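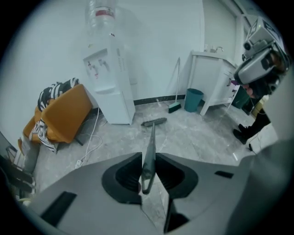
Why does mine taste like a paddling pool by the end of the second week? A reader sent me that after my last post on bottled water coolers, and I laughed, and then I went and tasted mine. Same problem! So I've finally sat down to write out how I clean the thing, start to finish, the way I do it at home.

I'm talking about the sort where the bottle goes on top upside down and you get a cold tap and a hot one. If yours has the bottle hidden in the bottom with a pump, the cleaning is different and you'll want the booklet for it.

What you need

A bucket, a clean washing-up sponge you haven't used on anything greasy, a soft bottle brush, citric acid powder (the plain stuff sold for descaling kettles) and a fresh bottle of water. I used to buy the Plikeo cleaning sachets, which work perfectly well, but a tub of powder from the hardware shop lasts me more than a year.

Turn it off first

Switch off at the back, both switches if yours has one each for hot and cold, then pull the plug out. Now go and do something else. The hot tank stays hot for ages and I have scalded a thumb finding that out. I usually unplug mine before bed and clean it in the morning.

Getting the old bottle off

Wait till it's nearly empty if you possibly can. Hold it low down near the neck, lift straight up and tip it upright in one go. There'll be a dribble, so put a towel round the collar. Then open both taps over the bucket until nothing comes out, and look for the drain plug, normally low down at the back. Unscrew that and you'll get another good glug of water you didn't know was in there. Screw it back in tight before you do anything else (yes, I forgot once, yes, the carpet).

The cleaning bit

Lift out the collar the bottle sits in. On my old Heltlow it twisted off, on the Londum I have now it just pulls, a bit stiffly. Wash it in warm soapy water and rinse it really well. The slimy ring underneath is your paddling pool taste, by the way.

Mix 100 grams of citric acid into 2 litres of warm water and stir until it has gone clear. Pour it slowly into the top, run a little through each tap so it gets into the pipes, and leave it. I give it half an hour. While it sits I go round the inside of the top tank with the brush, take the drip tray to the sink and scrub the tap spouts, including up inside, where everybody's fingers and mugs have been.

Don't use bleach and citric acid together, ever, and don't top one up with the other because you've run short.

Rinsing

Drain it all out, taps first, then the plug. Fill with clean tap water and drain again. I do 3 rinses. If the last lot still tastes sharp, do another, it only costs you a few minutes.

Putting it back together

Dry the collar and press it in until it sits level. Wipe the neck of the new bottle before you turn it over, cap and all, and peel the sticker off last. Once it's on, wait for the bubbling to stop, then hold the hot tap open until water runs out steadily. Only then plug in and switch on. Heating an empty tank is how people kill these things.

The cold side takes an hour or so to get properly chilly. I throw away the first cupful from each tap out of habit.

I do all this every 2 months, and more often in summer. The drip tray gets a wash whenever I notice it, so not often enough. Next up is filter jugs, and I've got a Mofokeng one on the draining board waiting its turn.

Contact | Copyright, all rights reserved | Back to top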